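# Chapter 5: Planning for Retirement Income

Most people spend their working years learning how to save. Fewer learn how to turn savings into a paycheck once the job ends. The second task is harder, and it depends on choices that are often made in a single month, when a worker fills out the forms to leave an employer.

This chapter covers three sources of income: government benefits, workplace pensions, and personal savings. Chapter 4 dealt with building up a balance. We now look at drawing it down.

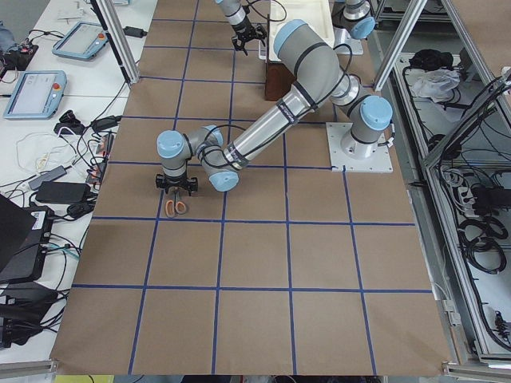 Consider a household that needs $3,000 a month to cover its regular bills. Benefits and a small pension pay part of that amount. Whatever is left is called the **income gap**, and personal savings must fill it. A gap of $173 a month can be met from a modest account. A gap ten times that size calls for a plan, and possibly for a later retirement date.

Three things change the size of the gap over time:

- Prices rise, and some pensions do not rise with them.
- Medical costs tend to grow with age.
- When one spouse dies, one benefit may stop while the rent or property tax stays the same.

## The Lutach Case

We will follow one case through the chapter. Lutach is a small manufacturer in the town of Hovcombe. Its workers may retire at 60 with a reduced pension or wait five years for the full amount. They may take the pension as a monthly payment for life or as a lump sum. The plan is run by an outside firm, Nanemden, which mails each worker an estimate on request.

Read the plan summary at the end of the chapter before you start Section 5.2. You will need the reduction table to work the problems. Pay attention to the survivor option, which lowers the monthly payment in exchange for continued income to a spouse.
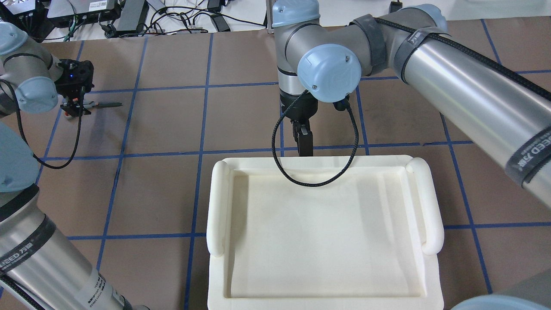
## Key Terms

**Annuity.** A contract that pays a set income for a period of time or for life.

**Income gap.** The difference between regular expenses and income from benefits and pensions.

**Lump sum.** A single payment made in place of monthly checks.

**Survivor option.** A form of pension payment that continues, in full or in part, after the worker dies.

## 5.1 Estimating Monthly Expenses

Start with bank and card statements for the past year. Add up the bills that come every month, then list the ones that come once or twice a year, such as insurance premiums and car registration. Divide the yearly total by 12 and add it to the monthly figure. Leave out payroll taxes and retirement contributions, which end when the paycheck does.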